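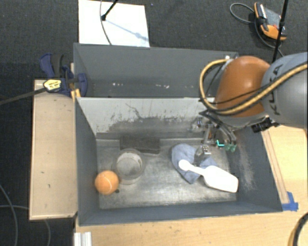

Gedwood Hall — play equipment and store check, May, with comments

Thank you to everyone who lent a hand this time, and do please read the comments as well as the ticks, as I have tried to put the useful bits there. Start with the store, as ever. Metal bins want a proper look inside, and a back wall with dark scrapes and speckled paint loss like the one with the orange ball in it should be felt over with a gloved hand for raised edges before it gets its tick.

Bins and tubs: OK. Rub down any rough spots, please.

Climbing frame bolts: OK, all 10 tight. Joni has the spanner.

Floor mats: 4 good, 6 to be re-glued at the corners — they do curl so in warm weather.

Fire door: STIFF. Opens with a good shove, but little ones couldn't manage it. Umut will plane the bottom edge.

First aid box: plasters low, eye wash fine.

Outside gate: latch OK, hinge squeaks terribly. A drop of oil, Zoltán, if you're passing!

Checked by Nosipho Msimang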